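Saltbridge Help Exchange

Is the Follular handheld gripper kit worth it for a two-person shop?
Posted by drawbar_dan in September

My partner and I do small automation jobs, mostly putting arms on benches for people who are tired of doing one motion all day. A customer now wants an arm pair that can pick up rags and shop towels and put them in a bin. Cloth, in other words, the thing every arm I have ever met is worst at.

The plan is to record a person doing it with handheld grippers and train from that. I've been looking at the Follular pair kit, which is two grippers, two marker cubes, a head mount and a year of their software. The quote came to 800 a month on the lease, three months minimum. Hellwig will sell us something similar outright, but the sales guy answered every one of my emails with the same PDF, so I have feelings about that.

What I'd like to know from people who have used the Follular set for real work:

How does it do on fabric? The demo video is all blocks and cups. I notice when a demo video is all blocks and cups.

How much room do you need? We have a corner of a unit with a concrete floor and one good outlet.

Do the cubes on top get in the way? They look like somebody glued dice to a pair of pliers.

I can live with a learning curve. I can't live with finding out in month two that the thing only tracks under a certain kind of ceiling.

2 replies

lustine_user_4

Don't lease. Get the Lustine. Way better.

Also concrete is fine. I've done it on carpet.

benchwright

I've had the Follular pair for most of a year, on the lease, and I have opinions in both directions.

Fabric first. It's better at cloth than I expected and worse than the brochure expects. The fingers are curved pads, so thin stuff bunches up in the jaws nicely and stays there. Getting hold of it is where you'll spend your afternoon. A rag lying flat gives you nothing to close on, so you end up learning a little nudge-and-pinch move, pushing the cloth into a ridge with one hand and grabbing the ridge with the other. Once you have it, your recordings get a lot more consistent. Until you have it, you will look like you're trying to eat soup with tongs. Throw out your first day of takes. I kept mine and trained on them, and the arm learned my bad habits with great enthusiasm.

Towels are easier than rags. Anything with a hem is easier than anything without. Microfiber clings to itself and I'd quote extra for it.

Room: less than you'd think for the hands, more than you'd think for everything else. You work off the floor or a low table within arm's reach, and a rolling chair helps because you can scoot between takes. The trouble is power. You'll have chargers, a laptop, a receiver and whatever your partner plugs in when you aren't looking. One good outlet will turn into two power strips by the end of the week.
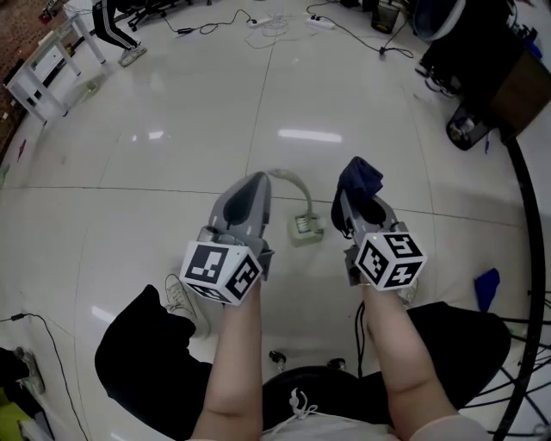

Floor session with the pair kit. Navy cloth in the right gripper.

The cubes bothered me for maybe an hour. They sit just above your hands, so you do bump them if you cross your wrists, and the software gets huffy when one hides the other. Keep your hands side by side and it's a non-issue. The real nuisance is glare. We had a run of 60 takes on a shiny floor and six of them had the tracking hop sideways for a moment. We shut off one row of lights and the next 54 came back clean. That isn't a scientific study and I wouldn't put it in a proposal, but your dull gray concrete may finally be good for something.

Things I'd complain about if they sent me a survey, which they do, constantly:

The trigger spring is stiff. After a long session my right hand feels like I've been stapling a roof. They sell a softer spring, and I think it should come in the box.

The head mount is made for one head, and it's neither of ours. Budget for foam.

Export takes forever on an older laptop. Start it and go to lunch.

Support is good before 3 in the afternoon and mythical afterward.

On price, I think 800 a month is fair if you have one paying job lined up and silly if you don't. Three months is enough to record a rag job, train it, find out what you missed and record it again. Ask them to put the second recalibration in the lease. They charged me for mine and then dropped the charge when I asked why, so I assume it's a charge for people who don't ask.

I tried the Hellwig set for an afternoon at a friend's shop. Nicer trigger, heavier body. My forearms voted against it. I haven't used the Lustine and can't tell you what's way better about it, and I see the post above can't either.

One last thing on the customer's side – get them to send you a bag of their own rags before you sign. We recorded a whole set with nice new cloths from the hardware store and the customer's turned out to be cut-up sweatshirts. Different animal. The arm picked up the sleeves just fine and treated everything else as a rumor.

drawbar_dan

Thanks, that's what I needed. I've asked for the rags. They asked me how many, and then whether I wanted them washed – so I think we're off to a good start. Will see about the spring.

Recent in Shop Automation
Leasing vs. buying a used arm
Hellwig trigger squeaks, normal?
Cable covers that survive a rolling chair
How do you price a job you have to train twice?
Follular export stuck at the last file

Contact the moderators | © Saltbridge Help Exchange | Back to top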